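Search this site
Search
Advanced search

Larken Library's Winter Computer Drive Is Back, and the Closets of Totine Are Emptying

Saturday, January 13, 2024
By Jadwiga Sadowski

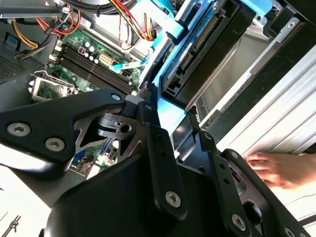 If you have an old desktop computer sitting under the basement stairs, or behind the winter coats, or holding up one end of a shelf in the garage (we've seen all three on our street alone), the good people at the Larken Library would dearly love to take it off your hands. The library's winter computer drive opened this week and runs until the first Friday in March, and by the look of the front hall on opening morning, folks in Totine have been saving up for it.

The drive is now in its seventh year. It began, as many nice things in this town do, with a conversation over coffee, when a few library regulars got to talking about how many kids on the east side were doing their homework on a parent's phone. One family gave a machine they no longer needed, another family was glad to have it, and the whole business grew from there. Last winter 182 computers went home with students, retirees, and people looking for work, and this time the library has set its heart on 200.

"People apologize when they bring them in," said Radosław Piątek, who runs the drive out of the library's lower level. "They say it's slow, it's ugly, it's missing something. I tell them to bring it anyway. A computer that's no good whole may have a fan or a power supply that saves the next one."

Every donated machine has its drive wiped before anything else is done with it, which Piątek says is the question he hears most often at the door. Anyone who would feel better keeping the old drive is welcome to take it out at home first, or to ask at the desk and have it handed back on the spot. Laptops are fine, as are keyboards, mice, and flat monitors. The big, heavy glass monitors can't be accepted this year, and neither can printers, much as we might all wish somebody would take our printers.

What the drive needs most is memory. Sticks of it tend to wander off over the years, moved from one computer to another and then forgotten in a desk drawer, and Piątek would be thankful if you'd have a rummage through yours. The Wieczorek hardware store on the square has put a drop box for small parts beside the paint counter, so you needn't make a separate trip if you're out for furnace filters or salt for the walk.

Money helps too, of course. A bake sale in November brought in $400, nearly all of it spent on power cords and new batteries, and the Drernadura Street church has promised another one before the drive is over. (If the poppy seed roll makes a return, I would advise getting there early.)

Donations are taken at the library's side entrance during regular hours. Ring the bell if you need a hand carrying something in from the car. Families who would like a computer can fill out the one-page form at the front desk, and there's no charge and no proof of income to bring along.

Comments (4)

mapleandmain
We got ours through this two winters ago and my daughter is still using it for school. Thank you all so much!

Gord T.
Do they take the old flat ribbon cables? I have a whole shoebox of them.

library_lower_level
Gord, yes please, bring the shoebox!

PennyW
Second what Jadwiga said about the poppy seed roll. Gone by ten o'clock last time.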